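## Budgeting for a second two-arm bench: what do we keep forgetting?

**Imani Kowalczyk**

Hello all! We're a small workshop in Prornham and we've been using a two-arm bench to practise a packing job: small black box, its lid, and one little black block that has to end up inside. I love this job. It looks like nothing and it's full of tiny puzzles about who holds what.
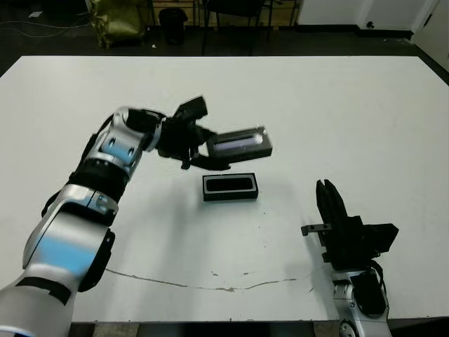
We now have the go-ahead to plan a second bench for next year and I have to turn in a costed list. The arms are easy, as we'd get the same again from Gutitz. Everything else on my list is guesswork. Last time I left out spare fingers completely, and a set from Catik came to £339 before delivery, so that was a fun email to write.

What I have so far is arms, grippers, a table, cameras, cabling, a stop button within reach of both sides, and a training day for two people. We'd also like to run it for longer stretches, up to 5 hours.
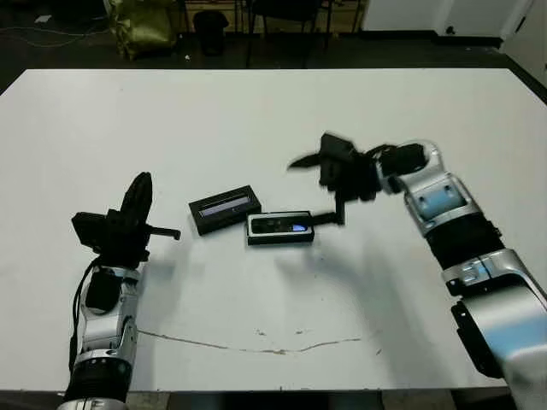 *Both arms at work over the packing table.*

What would you add? And would you spend more on the grippers or on the cameras, if you could only do one?

**Rogelio Manalastas**

cameras. you can always bodge a finger

also get a dark table top or a mat. white shows everything

**Fermín Garrido**

Great project, and you're further along than you think! I've planned 3 of these benches now and my lists always start out looking like yours.

I'd go the other way from Rogelio and put the money into the grippers, or more exactly the fingertips. Your parts are small and flat and they lie on the table, so you need something thin enough to get hold of an edge without shoving the whole box along. Budget for 2 different fingertip shapes per arm and try them both properly before you order spares. Printed ones are fine for trying out. Buy the hard-wearing ones once you know the shape.
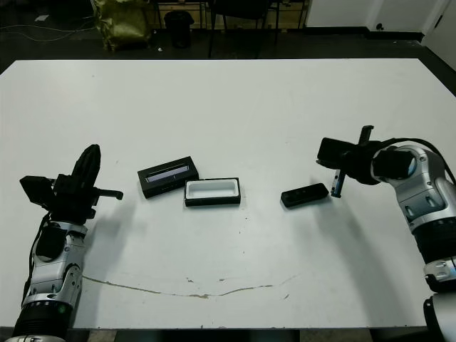

Then there are the dull lines, which I now write down first:

- spare fingers and the screws that go with them
- longer cables than you measured, plus clips (an arm at full stretch will find the short one)
- a lamp you can angle — shiny lids throw the light back and a ceiling light gives you no say in where it goes
- a crate of practice boxes, because lids and corners get tired
- time! Put staff hours on the sheet as a real cost

I keep the hours on their own tab with a name against them. Baltasar Gallardo talked me into that when we were both at Bugti, and it has saved me every year.

For long runs, ask the supplier in writing what they expect you to replace in the first year and what it costs. If they can't tell you, keep some money back.

**Imani Kowalczyk**

This is brilliant, thank you both. Spare screws! Not on my list at all. I'll report back once we've tried some fingertips.
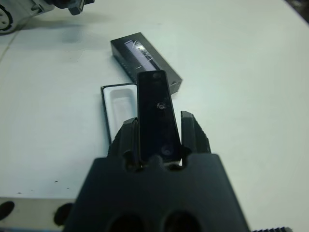

*Prornham, July*

Update, as promised. The fingertips won — sorry, Rogelio! We're keeping the cameras we know and I've put two shapes per arm on the sheet, with Catik quoting for the final set. The lamp is on there too, and so are Fermín's practice boxes. Staff hours have their own tab and it's the biggest number in the whole file, which caused a bit of a silence when I showed it round, but it went through.

Still open: does anyone have a favourite mat? We've had one sample and it curled at the corners. It needs to lie flat and wipe clean, and I'd like a plain mid grey if such a thing exists.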